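Round Serving Boards
Tabletop and Serving Ware, Catalog Section 2

Brornero supplies round serving boards to schools, residence halls, staff dining rooms and catering departments. The boards are intended for the service of bread, rolls, cheese and dry baked goods at the table or at a counter. They are not intended for use as chopping boards, and the surface finish is not covered under warranty where knives have been used on it.

The large round board is the most frequently ordered item in the range. It has a flat top without a groove or raised lip, so that a loaf or slice may be slid directly onto a plate. Customers who require a board with a crumb channel should refer to the Meltonent series, listed separately under Carving and Slicing.

Orders are accepted from account holders only. New institutions may open an account by completing the supply form and returning it with a signed purchase authorization.
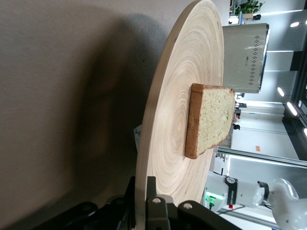 Department of Tabletop and Serving Ware

The surface of the board is pale cream with close, concentric rings, and the rim is thin and slightly darker. Small dark flecks may be present in the grain near the edge. These are a feature of the material and do not constitute a defect. Boards from different production runs may vary in shade, and customers who require a close match across a dining room are advised to place the full quantity on a single order.

A slice of bread should be laid flat on the board. Slices placed near the edge may extend past the rim, and serving staff may prefer to place larger slices toward the middle when boards are to be carried. Sliced bread should be set out shortly before service and covered if it is to stand.

Ordering information

Item: Round serving board, large
Catalog number: 1195
Range: Plandora
Unit of sale: Carton of 2
Matching cloth cover: Catalog number 1793, sold separately
Availability: Normally held in stock
Large orders: Quantities above 3000 boards are quoted individually

Cartons cannot be divided. Boards are packed flat with a paper sheet between them, and the sheet should be kept if the boards are to be stored for any length of time.

Care and cleaning

Before first use, wipe both sides of the board with a damp cloth and allow it to dry standing on its edge. After each use, remove crumbs with a dry brush or cloth. Where further cleaning is needed, wash the board by hand in warm water with a small amount of mild soap, rinse it quickly and dry it at once with a clean towel.

The board must not be soaked, placed in a dishwasher or left in contact with a wet counter. It should be kept away from ovens, hot plates and radiators. Oil may be applied to the surface when it begins to look dull. Only a food-safe oil should be used, and any excess should be wiped off before the board is returned to service.

Boards that have split, or that no longer lie flat, should be withdrawn from food service.

Storage

Boards may be stacked or stored upright in a rack. The Sorensen upright rack accepts the large round board and may be ordered from the Storage section of this catalog. Stacked boards should be fully dry. Heavy items should not be placed on top of the stack.

Returns and replacements

Claims for boards damaged in transit must be received within the period stated on the delivery note, together with the order number. Unused boards may be returned in their original carton with the approval of the department. Boards that have been oiled, washed or used in service cannot be accepted for credit.

Replacement boards are supplied under the same catalog number. Institutions that placed orders under the former numbering should use the number shown on this page for all new orders. The next revision of this section is scheduled for May.

Page last revised: 7 Jan 2018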